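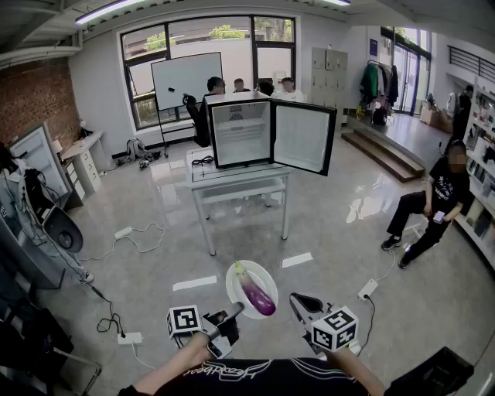 Food Storage at Home, Session 3
Teacher: Ineke Wuyts

Last time we spoke about dry goods. Today we look at fresh vegetables.

Not every vegetable likes the cold. Eggplant, cucumber and tomato come from warm countries, and in a very cold place their skin gets brown spots. Keep them in a cool room and eat them within three days. Carrots and cabbage can stay cold for up to 13 days.

Please read pages 5 to 11 of the Linmont booklet and write down which vegetables you keep at home, and where.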